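Stories > Short Fiction > The Plum Ferry

My aunt Malou called me at work to say she had sold the house in Porska and that if I wanted the barometer I had better come and get it. I said what barometer. She said the one in the hall, the one you used to hit. Then she hung up, because she pays for calls by the minute (or thinks she does).

So I took the ferry over from Vudton with an empty duffel bag and a sandwich, and I sat up top where it's windy and you don't have to talk to anyone. That lasted until a man in a yellow raincoat sat down right next to me and said, "You're a Overgaard. You've got the forehead."

I do have the forehead. I asked how he knew and he told me his name was Ketill Bergmann and he'd been engaged to my aunt for 2 weeks when they were both young and stupid. I had never heard a word about this! I must have made a face, because he laughed so hard he had to hold the railing.

"She didn't tell you about the plums either, then," he said.

She had not told me about the plums. 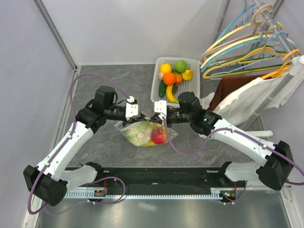
He said that back then every family in Porska had a plum tree and every tree came ripe the same week, so you couldn't give the things away. People left them on each other's steps at night. Malou's father, my grandfather, got so fed up that he loaded 600 pounds of them onto the ferry to sell in Vudton, and he sent the two lovebirds along to mind the crates. It was July and hot, and the crossing took twice as long as it does now, and somewhere past the lighthouse they had a fight.

"What about?" I said.

"Whether a person could live in Zolum," he said. "I had a job offer there. She said it smelled like a wet dog. I said she'd never been. She said she didn't need to."

And then my aunt, who irons her dish towels, picked up a plum and threw it at him. He threw one back. By the time they docked they'd gone through most of a crate and hit the captain, a cow, and a lady on her way to a christening. She gave him back the ring on the pier. He went to Zolum on the next train and stayed there his whole working life.

"Did it smell like a wet dog?" I asked him.

"Oh, terribly," he said.

We split my sandwich. He told me he was coming over to look at a house, just a small one, he'd read in the paper it was for sale and then he'd read it was sold, and he'd already bought the ticket by then. He said this looking straight out at the water. I didn't ask which house. I was slow, but I wasn't that slow.

Malou was waiting at the landing in her good coat, with the barometer under one arm, wrapped in a pillowcase. She looked at me, and then she looked past me for a long time. The wind had her hair all over the place and she didn't fix it.

"You got old," she said.

"You sold the house," he said.

"I bought a smaller one. It's up the hill." She shoved the barometer at me without turning her head. "It's got a tree."

I walked behind them the whole way up, carrying everything.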